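第六讲 腕部相机视角下的策略学习:遮挡、姿态与数据量

课前阅读:Myklebust 与 Cabrera 的技术报告第 2 章和第 4 章。附录里的网络结构表可以跳过,考核不涉及。

一、问题的提出

上一讲用的是固定在工作台上方的相机。它的外参标定一次即可,缺点是手臂伸到物体上方时,目标常被手臂自身挡住。腕部相机随末端运动,接近目标时分辨率逐渐提高,代价是视野小,而且每一帧的坐标系都在变。

本讲讨论的方法只用一路腕部图像加关节角作为输入,输出未来一小段末端位姿增量。报告中把这套策略称为 Jivia,下文沿用。

二、输入与动作表示

1. 图像缩放后送入编码器,不做背景分割。
2. 动作写在当前腕部坐标系下,不写在基座坐标系下。这样同一个抓取动作在台面不同位置上的数值接近,网络不必重复学习。
3. 每次预测 8 步,执行前 2 步后重新预测。执行步数取得太长,物体被碰动后策略反应迟缓;取得太短,相邻两次预测容易互相矛盾,末端出现抖动。

作业里有同学把预测步数和执行步数混为一谈,请再看一遍报告图 3。

三、数据

示教数据共 1,000 条,由 Hazem Hegazy 和 Ludivine Baudry 遥操作采集,任务都是台面物品的抓取与摆放。采集时有两条规定:

(1)物体初始姿态不限于直立,倒放、侧放都要有;
(2)台面上可以同时有柔性物和刚性物。

第一条针对的是姿态偏置。若训练集里的闹钟全是立着的,策略会倾向于从固定方向接近,遇到倒下的闹钟时,夹爪开口方向往往不对。第二条针对遮挡。塑料袋这类物体没有稳定轮廓,半透明处又会透出袋内物品的颜色,编码器容易把袋内的东西当成可以直接抓取的目标。

四、腕部图像举例

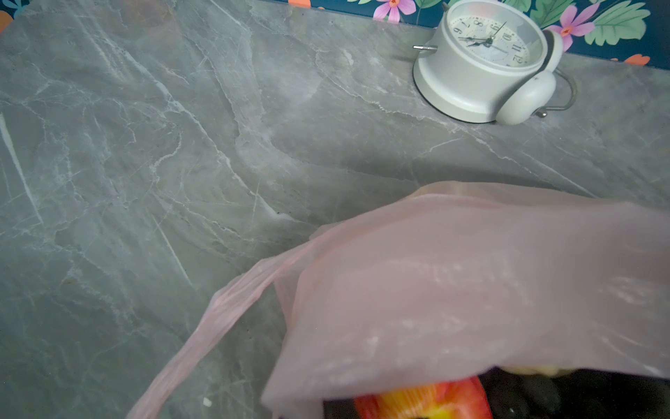
图 6-2 腕部相机图像:大理石纹台面上倒放的双铃闹钟,右下为装有果品的半透明塑料袋。

读图时注意两点。第一,闹钟表盘朝左上方倾斜,数字的方向是转过的,用直立模板去匹配会得到错误的朝向;双铃位于钟体右侧,可作为估计朝向的另一条线索。第二,袋子开口处能直接看到苹果,其余部分隔着一层薄膜,同一个袋子内外的颜色统计差别很大。另外,台面纹理本身有许多斜向细线,基于边缘的分割在这里会产生大量误检。

五、消融结果(定性)

去掉倒放样本后,直立物体的抓取基本不受影响,倒放物体的失败明显增多,失败形式以夹爪碰到物体边缘为主。去掉关节角输入后,策略在接近阶段变化不大,在放置阶段容易停在台面上方不再下降。Thibodeaux 的复现用的是 Katayama 夹爪,趋势相同。

六、思考与练习

1. 把动作改写到基座坐标系,推导腕部旋转误差对末端平移的影响。
2. 图 6-2 中若目标是袋子,抓提手和抓袋身各有什么困难?结合单目深度的不确定性作答。
3. 设计一个实验,区分“策略没看见物体”和“策略看见了但朝向估错”两类失败,写明需要记录哪些量。

第 1、3 题写成书面作业,三月底前交;第 2 题下次讨论课口头回答。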